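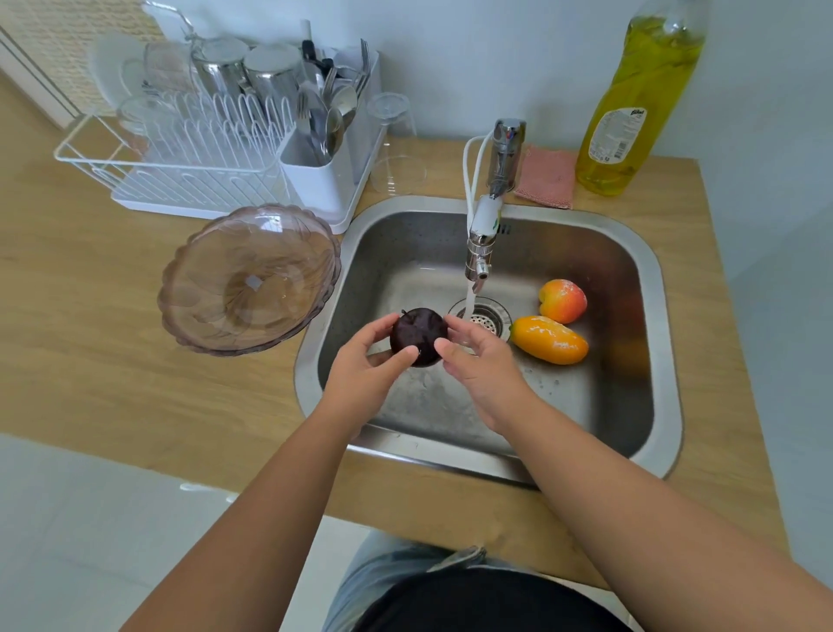
Nundgate single-bowl kitchen sink and Pendow tap filter
Sold together or separately. Set price 772, sink only on request.

We sell a lot of sinks and we've read a lot of sink brochures, so let's start with what this one won't do. It won't make a small kitchen larger, and it won't hide water spots. Brushed stainless steel hides them better than polished, which is about the best that can be said, and any supplier who promises you a spotless bowl hasn't washed an apple in one lately. You'll see drops on the bottom after every rinse. Wipe them off or learn to live with them.

What you get

One stainless steel bowl, brushed finish, rounded corners, raised rim. Round strainer with perforated plate. Fixing clips and sealing strip. The tap and the filter come in their own box if you order the set. The countertop, soap and sponge are your problem.

The bowl

The single bowl is the reason to buy it. The maker calls it "a complete food preparation zone," and we'd call it a bowl. It's deep enough to rinse fruit with both hands under the spout and still leave a pepper and an apple lying off to one side, and that covers most of what people do at a sink before dinner. If you like to soak pans on one side while you wash salad on the other, buy the Valentini double and stop reading.

Rounded corners are easier to wipe than square ones. They also cost you a little floor space, something the brochure leaves out. The strainer holes are small, so they catch seeds and stems well and clog just as well with rice. Lift it out and rinse it when the water starts to stand.

The tap

Single lever on top, chrome, curved spout. There's no pull-out spray. We had one on the previous version and took more returns on the hose than on everything else in the range, so we don't miss it. The lever works with the back of a hand, handy when your fingers are sticky.

Chrome next to brushed steel is a matter of taste. Some customers ask for a matching brushed tap – there isn't one.

The filter

Now the part we argue about. The Pendow is a small white unit that attaches to the spout, with its own short nozzle. The maker's leaflet has several paragraphs about purity and a drawing of a mountain. Our view is simpler. If your tap water tastes of chlorine, a cartridge filter may help with the taste. If your tap water already tastes fine, you're paying for cartridges. Have the water tested before you spend money on it, and don't buy this or any other tap filter to fix water you've been told not to drink.

The stream through it is thin. For one piece of fruit at a time that's plenty, but filling a stockpot takes patience. The thin white hose stays in view beside the spout, and we haven't found a neat way to hide it. If visible hoses bother you, order the tap without the filter.

Replacement cartridges come in packs of 2. Change them every 4 months, or sooner if the flow drops. 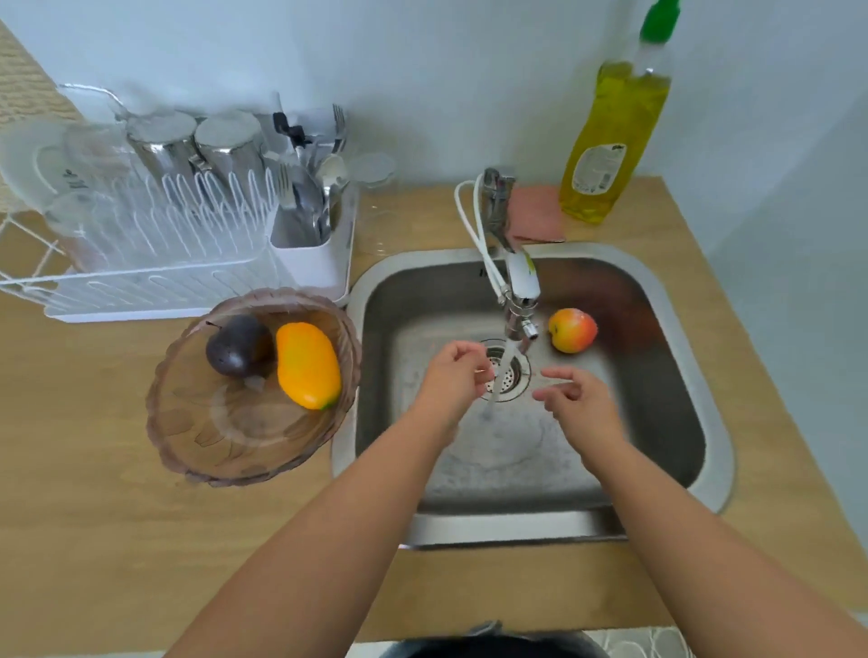
Rinsing under the tap. The sponge and dish soap stand at the back of the light wooden countertop.

Fitting it into wood

The set looks good in a wooden top, and wood is also where we get the most complaints, nearly all of them about the cut edge. Seal the raw wood inside the cutout before the sink goes in. Two coats, and let both dry properly. The raised rim keeps ordinary drips in the bowl, but it won't stop water that gets under a badly laid strip. We don't replace countertops.

Leave space behind the tap for your hand and a cloth. People push the whole thing back against the wall to gain room at the front, then find they can't clean behind it.

Looking after it

Dish soap and a soft sponge, along the grain. No steel wool and no bleach left standing. Expect faint marks within the first weeks. The maker describes them as "a living patina." They're scratches, and they even out after a while.

Compared with the others

The Nilimach costs 103 less and comes without a filter. The bowl is shallower and the strainer is a basket you'll want to replace. For a rental or a utility room we'd take the Nilimach and keep the difference. For a kitchen where somebody cooks every day, the Nundgate is the better bowl, and you can decide about the Pendow later. It fits the same spout.

Returns

Unused and boxed only. Opened cartridges can't come back. Check the bowl for dents before you cut the countertop, please, and measure the sink itself instead of trusting the paper template, which in the May batch was printed slightly too large.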